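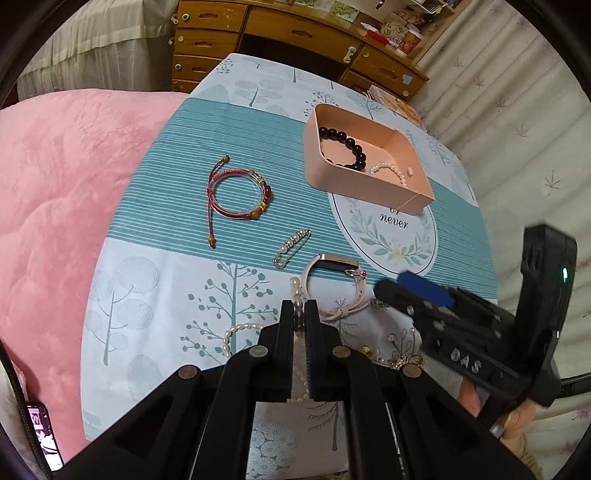

Pouran Fallahi wrote:

> I've read the draft of the handling rules twice now and I still don't see why section 2 wants a fresh task sheet for every session. We have 218 sessions logged under the old sheet and they read fine to me. Also, who decides what counts as a drop? If a bracelet slides out of the fingers an inch over the tray and lands in the tray, I call that a place. Dagim calls it a drop. We should pick one before Linetitz starts sending us their logs too.

Hi Pouran, hi all,

Good timing, I was going to write about the drop thing anyway. I'm with Dagim on this one, sorry! If the fingers let go before the piece is touching something, I'd write it down as a drop, even when it lands exactly where you wanted it. My worry is jewelry and other floppy stuff. A string of pearls hangs down a good way below the fingers, so the bottom end can be resting in the tray while the top is still pinched, and then is it placed or not? What I'd put in the rules is this: any part of the piece touching the tray when the fingers open is a place, and anything else is a drop. You can check that on the recording without arguing.

On the task sheets — I hear you, it's a pain. But the old sheet has one line for "small items" and people were putting watches, brooches and loose earrings all under it. When Szu-yu Liu tried to pull just the bracelets for Naltley she ended up watching 100 recordings by hand. I don't want to do that to her again (she was nice about it, but still). The new sheet is one page and you can fill it in while you're laying things out.

A few other bits from my notes on the draft:

Section 4, two grippers at once. It says the second hand "should wait clear of the work area." How far is clear? I'd just say it stays off the piece until the first hand has hold of it or has let go.

Section 5, pins. Anything with a point gets closed before it goes on the table. I thought that was already in there but I can't find it, so maybe it fell out between versions.

Section 7, pad checks. Wipe the finger pads between sets, fine, no argument. Once a day for the pivot pins seems like plenty to me, but Feng-yi Chang wanted it every session. Feng-yi, do you still?

And does anybody have the Jatmont wording for personal stuff left in view, phone screens and so on? Ours is one vague sentence and theirs was pretty clear as I remember it.

I'd like to get this to Thakur before the end of September, so please send changes to the list and not just to me.

Chak-lun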